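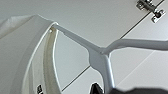

Shalini Rastogi

White on White
Posted Wednesday, July 10, 2024 in Galleries

I have been a little obsessed with white things since May. It began when I repainted the back bedroom in Lornbridge and had 36 sample cards taped to the wall, every one of them called white and no two of them agreeing with each other. One was pink by breakfast and green by dinner! After that I couldn't stop seeing it. Door frames, light switches, the rim of the bath, the plastic bits that hold other plastic bits together. We live with so much white and mostly look straight past it, and once you slow down it is full of color.

So this gallery is ordinary white stuff, gathered up at home, at my sister's place in Heton, and in the few shops that let me wander around for longer than a customer normally would. There are no flowers and no snow. I love both, but they get plenty of attention already, and I wanted the molded, painted, glazed and folded things that sit under our hands all day.

If you're looking on a phone, please turn the brightness up. Half the pleasure is in the difference between one pale gray and the next, and a dim screen flattens it.

Shell and three arms
I'm starting with the one I'd hang on my wall. A glossy curved shell, a beige-cream channel tucked just inside the rim, and a white plastic Y reaching away from the top of it toward a matte, gray-white surface. Look at how warm that little channel gets next to the white around it. On a paint card you'd call it off-white and move on, but beside the gloss it's practically custard.

I also love that the three branches meet in a thicker knot. One slopes in straight from the shell, one heads off to the side, one drops down and flares a bit as it goes. I drew it on the back of an envelope twice and got the angles wrong both times. And the background isn't plain once you settle into it, with those thin straight seams running through all that quiet.

Bathroom tile, morning
Square tile, old grout, sun coming in sideways. Every tile is tipped a hair differently from its neighbor and each one catches its own bit of window. I took this one with my toothbrush in my mouth.

Bathroom tile, evening
Same wall, same spot, and now it's the color of weak tea. I put these two next to each other on purpose. People keep telling me they must be different rooms.

Stack of bowls
My everyday bowls, from three different sets, all bought as "white." The bottom one is blue-white, the middle two lean yellow, and the top one has a chip where you can see the gray clay underneath. I'd never have bought them together, and now I can't imagine splitting them up.

Light switch with fingerprints
I nearly wiped it first. So glad I didn't, the smudges are the only thing that tells you the plate is shiny.

Folded sheets
Cotton, line dried, folded by my sister, who is far better at corners than I am. The shadows between the folds go from nearly nothing to a really deep lavender. I sat on the floor with these for most of an afternoon and my niece kept asking if I was finished with the laundry yet.

Drawer runner
Painted over at least twice by somebody in a hurry. There's a drip halfway along that has hardened into a perfect little bead. You can only see it with the drawer all the way out, so it has probably been having a private life in there for years.

Egg carton lid
Pulp, not foam. Up close it looks like felt! Tiny flecks of gray and brown and, near the hinge, one bright red fiber from whatever it used to be.

Radiator, side view
Fins going back and back and back, each slightly darker than the last. I wanted this one very plain and ended up taking it 40 times before the spacing felt right to me. Everybody in the house was patient about being asked not to walk past the window.

Enamel tray
The tray has a thin navy edge, which I suppose is cheating. But the white inside it is the cleanest white in the whole gallery and I think the edge is why it looks that way. Try covering the blue with your thumb and see what happens.

Shop shelf, Robichaud
The back shelf at Robichaud, where the plumbing fittings live in open bins. Elbows, tees, caps, collars. Any one of them on a plinth would pass for sculpture. They let me tip a whole bin out on the counter as long as I sorted it again afterward, and sorting it was almost as much fun as the pictures were (the tees go in with the branch facing up, in case you ever need to know).

Elbow joint
One piece from that same bin, bought and brought home. Forty-five degrees, matte inside and shiny outside, with a raised seam where the two halves of the mold met. I've started running my thumb along mold seams everywhere I go. Chairs, bottle caps, the lid of the rice tub. They're like the selvage on a piece of fabric, a small leftover from the making.

Milk in a glass
The only liquid. It's bluer at the edge than you'd ever guess.

Window putty
Cracked, and the cracks have collected dust so they read as pencil lines. The whole pane looks as if it had been sketched before somebody got around to building it.

Paper lampshade, off
With the light off the ribs nearly disappear and the paper goes soft and gray. I have one with the lamp on as well and left it out. Too pretty, and you've all seen a lampshade glowing.

Lid of the freezer
Frost in the hinge corner, and a scrape where we once chipped at it with the wrong tool. The lid itself has a pebbled finish that I'd honestly never noticed until I put my cheek near it.

Chair leg on white floor
A painted leg on a painted floor at Girnach, the café by the canal. The floor has had 300 coats or so it seems to me, and it has gone soft at the edges like icing. The leg is newer and crisper. Where they touch there's a line of shadow as thin as a hair, and it does all the work.

Cup handle, Girnach
Same café, same table. The glaze has thinned along the top of the handle and gone faintly tan. I had two coffees to justify staying and then a slice of walnut cake to justify the coffees.

Plaster patch
My own work, sorry, waiting for paint. I sanded it badly and the low sun shows every swirl. It was the day's big disappointment until I saw it from the doorway, and then I ran for the camera.

String
A ball of kitchen string on a white plate. It looked white until I set it down there, and then it was suddenly oatmeal.

Back of a picture frame
Undercoat only. Brush marks going in four directions and a thumbprint near the nail. I think I like it more than the picture on the other side.

Sample cards, all of them
The cards that started everything, taken down from the bedroom wall and laid out on the bed. We went with the second from the left in the bottom row. It looked perfect for a week and then the curtains went up and turned the whole room peach, so I'm living with peach, and I've grown very fond of it.

Notes for anyone who wants to try it

Go near a window and turn off every lamp. Lamps push everything toward yellow and you lose the subtle stuff straight away. An overcast day is lovely for gloss and a sunny one is better for anything with texture, like plaster or pulp or that wonderful egg carton.

Put two whites together. One alone will only ever look white. As soon as there's a second one in there you'll see which is cool and which is warm, and you'll have opinions about it, and then you'll be taking the dishes out of the cupboard at eleven at night.

Let things be a bit dim. My first tries were all too bright, with nothing left on the curves. Once I let the whites go down to a soft gray, the edges came back and so did the shapes.

Prints

I'm having a small set of 24 postcards printed on uncoated stock. The proofs came back gorgeous, with a slight tooth to the paper that suits the plaster and the string especially well. Shell and three arms will be in the set, and so will both bathroom tiles. I'll bring some along to the open studio day in Heton, and there will be a box on the counter at Robichaud too, next to the tape measures.

If you have a favorite white thing at home, please tell me what it is in the comments. I've already been promised a look at a piano with its ivory keys off and I could not be more excited.

More galleries: Rust, Mostly | Doorsteps of Lornbridge | Things Under Glass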